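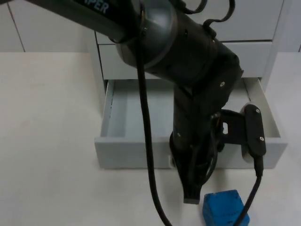
Re: [stougaard-bench] Drawer and block, and where the cables should go

Hello all, and hello Troels especially,

I meant to answer this on the evening it came in and then the week got away from me, so apologies if some of you have already settled half of it over coffee at the bench. I have been down to Grestonthorpe a couple of times since, and I took my notebook, so what follows is long but at least it comes from the table and only partly from my head.

First the drawer. Troels, you asked whether we should be pulling it all the way out before the arm goes anywhere near it with the block. I think yes, for now. I had been leaving it half out, to save a bit of travel, and that was a false economy. The wrist on our arm is bulky once the camera bracket is bolted to the side, and if the drawer isn't well out in front of the one above, the bracket gets to the cabinet before the fingers are anywhere useful. I knocked it twice doing exactly that. Nothing broke, but I did have to straighten the bracket and do the camera alignment over again, and anyone who has done that alignment knows I wasn't whistling. With the drawer fully out I can come straight down over it and let go, which is a much more forgiving sort of motion to teach.

I also moved the starting spot for the block. It used to sit over by the left side of the cabinet and the arm had to fold up on itself to get there. Now it starts out in front, toward the right, with a clear stretch of table before you get to the drawers. The elbow stays high and happy and the wrist doesn't have to turn nearly so far. If you come in and find the block back at the old place, please move it before you run anything, because the saved poses no longer match and the fingers will close on air.

About the block itself. Several people have asked if we could use something harder, and I did try one of the maple offcuts from the scrap bin. It slid. The blue one is getting grubby, I know, and it has picked up all kinds of specks and marks from being dragged about, but the pads bite into it nicely and it forgives me when I close a bit too tight. I'd like to stay with it until the grip force is sorted out. Leave the marks alone too, please! I had wondered about scrubbing them off, but they give me something to look for in the wrist picture when I am trying to work out which way round the thing has been picked up. 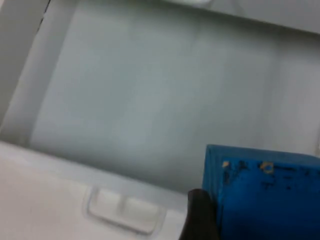
The thing that gave me the most grief was the blur. When the arm swings across quickly the wrist picture goes soft, and the little edge-finding script that came with the Niltley board loses the drawer rim completely. Everything in our corner is white on white on white, bless it, so there isn't much of an edge to find even on a good day. I tried a lamp off to one side to get some shadow and it helped a little. What helped far more was simply making the arm wait. I put a pause of 300 milliseconds after each move, before the script grabs a picture, and the rim comes up properly now. It makes the whole run feel like watching somebody's grandfather set the table, but I would take slow over lost. Wanum say in the manual that the joints settle faster than that, and perhaps theirs do, on a stiffer table.

Then the cables. I'm with Troels that the one from the camera is in the wrong place. It comes out of the bottom of the module and hangs down right where the fingers are working, and sooner or later it is going to be picked up along with the block. My plan is to turn it up and back over the elbow with the others, and tie it loosely enough that the wrist can still go through its full turn. I need a longer lead for that. I have one at home somewhere — it was on a scanner we gave away last December — and I'll bring it next time if I can find the box. The other one, the long one that drops down from near the elbow, I haven't touched yet. Does anyone remember who ran it that way? I don't want to undo something that was done on purpose.

Closing the drawer again is the part I have not cracked. Opening goes well enough with the fingers on the handle. Pushing it shut, the arm wants to push a little off center and the drawer racks in its runners and stops. I have been finishing it off by hand between runs. I wrote a version that gives it 2 gentle shoves in place of one long one, and it lives in the shared folder under pushes_7 if anybody feels like trying it. Please go easy on the speed. I left it at 7 percent and I would leave it there until somebody has watched it through a few times with a hand on the stop button.

I'm leaving the cabinet shut and the block at the new spot, which is how I'd like every run to begin. If you could put things back that way when you finish, whoever comes next can just start.

I've kept Troels's message underneath for the people who joined the list this week.

Warmly,
Stougaard bench, back corner

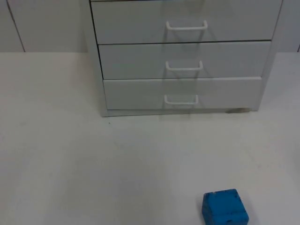

Troels Ravn wrote on 2019-06-09:

Hi everyone. I got a couple of hours on the arm this morning and have some questions before I change anything. How far out should the drawer be before we try to drop the block in? I pulled it all the way and it felt safer, but I see the saved poses assume something less than that.

Second, the camera cable hangs in front of the block on the way down. I held it aside with a bit of tape for my own runs and took the tape off afterward. I'd rather see it routed up the arm properly, and I don't mind doing it if someone tells me how much slack the wrist needs.

Third, can we agree on one starting position? I lost a good part of the morning to working out where the last person had put the block.

I can be there again on Thursday after work, and I'll bring the small hex keys, the set on the wall is missing the one we need for the bracket.

Troels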